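Paltum Worktop Set: Set-up Guide
Section 5. Arranging the worktop

Read this section once the Brodum drawer cabinet has been assembled and its handle fitted (section 4). You will need the mat, the dish rack, the mug tree and a dry cloth.

5.1 Laying the mat

1. Wipe the table and let it dry fully.
2. Unroll the mat with the smooth side down. If the corners lift, leave a heavy book on each one overnight.
3. Line the mat up with the front of the table. Leave a strip of table edge showing so that the mat does not overhang.

Note: The mat is not heatproof. Do not put pans or baking trays straight on it.

5.2 Placing the cabinet

1. Stand the cabinet at the left-hand end, with the drawer facing inwards.
2. Pull the drawer out to its stop and check that it clears everything on the mat.
3. Keep the drawer for light things such as tissues, napkins and tea towels. The maximum load is 2 kg, spread evenly.

Caution: Do not lean on the drawer when it is open. The cabinet may tip.

If you keep a toaster oven near the cabinet, follow the clearances in the oven's own instructions. Its door must be able to open fully with the drawer shut.

5.3 Rack, mug tree and tray

1. Put the dish rack towards the back, where it will not be knocked by sleeves.
2. Load plates upright, one to a slot, starting at the end furthest from you.
3. Set the mug tree in the middle, near the front. Hang the first two mugs on opposite pegs to balance the weight.
4. Place the wicker tray to the right of the mug tree. It is meant for whole vegetables and fruit with a skin or husk, or for dry goods. Line it with a cloth before using it for anything damp.

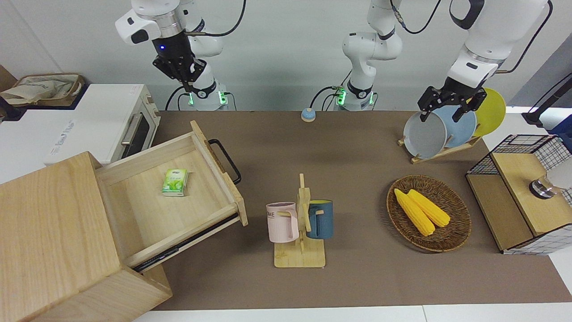 Can the mug tree hold large mugs?

Each peg takes a mug of up to 200 ml when filled, but mugs should always be hung empty. A larger mug will fit if its handle slides fully over the peg and the mug hangs clear of the base.

5.4 Care

Wipe wooden parts with a damp cloth and dry them straight away. Do not soak the rack or the mug tree. Brush crumbs out of the wicker tray with a soft, dry brush.

Tighten the drawer handle screws after the first 5 days of use, then whenever the handle feels loose. Use the small screwdriver from the Dultimico fittings bag. A power driver will strip the thread.

Spare pegs and handle screws can be ordered from Dultimico. Quote the part number printed under the base of the mug tree or inside the cabinet.

Text revised by Urmila Mathur, 2026-07-21.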